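FOR IMMEDIATE RELEASE 7/28/22

Florora Releases Kitchen Teaching Set Recorded by Hand Guiding and Remote Control

Florora today released a set of 1,142 recorded demonstrations for training robot arms on household kitchen tasks. Each demonstration was produced by an operator, either by moving the arm directly or by driving it from a remote handset built by Nirnov.

Of the total, 811 were recorded by remote control. The remainder were hand guided. Tasks fall into 4 groups: moving food containers, lifting lids, pouring, and clearing the area near a stove. Joint positions, gripper state and sensor data are stored on a common clock — no resampling is needed before training.

Recording took place in furnished kitchens, with everyday clutter left on the counters. Lighting was not standardized. Low light and reflective surfaces are common in the set and are labeled as such. 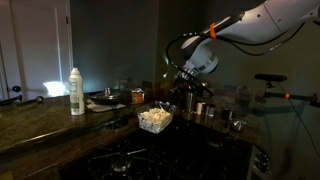 Quezada, which tested an early copy, reported that the remote sessions were slower to record but easier to learn from, and asked that failed attempts be kept in future versions. Florora has kept 211 of them in this release, each marked at the point where the operator stopped or started over.

Hand guiding gives the operator a direct feel for contact, but places a person beside the arm and can block the sensor's view. Remote control keeps the operator clear of the work area. Contact force is harder to judge that way, and the handset returns only a coarse vibration signal.

The set is available now under a research license. File conversion tools are provided by Osano. A second release, covering two-arm tasks, is in preparation.

14 shares | 3 comments

benchtop_r: Is the handset latency logged per session or just averaged?

Marl: Per session, it's in the header file. Took me a while to find.

kd44: Would like to see the hand guided part offered as a separate download.

Contact: Florora Press Office
© 2022 Florora. All rights reserved. Back to top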